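校园饮品店的外带杯去了哪里
课程项目报告(第二稿,老师批注后修改)

一、缘起

我们组原本想研究食堂排队,后来发现隔壁两个组也在研究食堂排队,于是改做一次性塑料杯。选题会开了一个晚上,主要时间花在讨论喝什么上。

调查地点定为南门的Tastano和图书馆一层的Lins,时间是二月,开学后的头几周。二月并不是喝冷饮的好季节,这一点Gerd Ackermann老师在开题时提醒过,我们当时说年轻人不怕冷。

二、方法

问卷共回收241份,其中18份把“每周购买次数”填成了“看心情”,只好作废。此外在两栋教学楼各选一处垃圾桶,傍晚六点翻检,连续翻了3天。手套是自费的,发票至今没报下来。 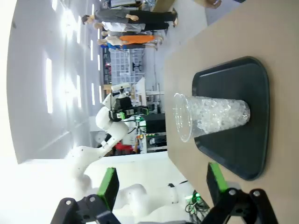 杯子的去向比我们想的要散。问卷里大多数人声称会分类投放,垃圾桶里的情况则不大支持这种说法:杯子混在饭盒和废纸中间,有的还剩半杯奶茶,封口膜粘着吸管。按学校的分类说明,透明塑料杯,像图中横在黑色托盘上的那种,倒空后应进可回收桶;带残液的要先倒掉再投。说明贴在桶的背面,桶靠墙放。我们问过物业能不能换一面贴,对方表示会研究。

三、自带杯优惠

Tastano对自带杯减一元,Lins送一次积分,积分能换什么,店员和我们都没弄清楚。受访者不自带杯的理由里,“忘了”排第一,“懒得洗”排第二。有一位同学写了将近一页,论证洗杯子耗的水也是资源,结尾注明他从不洗杯子。

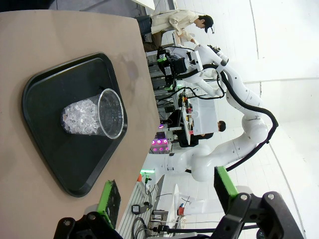
优惠力度也是个问题。一杯饮料十几块,减一元,多数人觉得不值得为此在书包里背一个杯子走一天。组里试行过一周自带杯,第二天就有人的杯盖在包里松了,线性代数笔记从此有股乌龙味。试行继续,但参加人数有所下降。

四、可重复使用杯的设想

参考Nukwood的押金杯做法,我们设计了一套校内借还流程,暂名Ido,取自组长的猫。借杯付押金,还杯退款,还杯点设在宿舍楼下。初步估算首批要305个杯子,清洗由店家负责。我们拿着方案去问两家店,Lins说可以谈,Tastano问清洗的人工谁出。这一页方案后来没有再改。

五、不足

样本集中在大一大二,而且有不少是室友和室友的室友。翻检只覆盖了教学楼,没有宿舍区的数据。冷热饮也没有分开统计,热饮多用纸杯,和塑料杯放在一起算不太合适,Ackermann老师在批注里连打了两个问号,下一稿会拆成两张表。

附录:问卷原题、翻检记录表、未报销发票复印件。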